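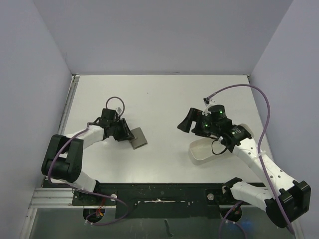
Two arms mounted along the front edge of a white work surface.

Session 4: Litter, bins and who picks up what
Notes by Lorraine Haworth, 3 Jul 2024

Right, last time we got as far as street sweeping and I ran out of time, so we start with litter picks. I used to help run the one in Grerkthorpe and I still think it's the best way into this topic, because you see the whole chain in one morning (and you get very muddy).

The figures I put on the board: 99 people signed up, 194 bags collected, 15 streets covered. Copy those down, we'll use them again for the costs exercise. Bags per street is easy enough. Bags per person is harder than it looks, as plenty of people sign up and then stay in bed!

Things to look up before next time:
Who has to clear litter on a public road, and who has to clear it on private land
What counts as fly-tipping
How your own council deals with full bins at weekends

Then read the Zasside handout, the one about moving bins nearer to the bus stops. It's about 18 pages but the middle is mostly tables, so skim those. I don't agree with all of it. The bit on dog waste bins seems very hopeful to me, and I'd love someone to argue with me over it.

Short written piece (one side of A4) due in August. Pick a street you know, walk it twice at different times of day and write down what you find. Gloves if you touch anything, please.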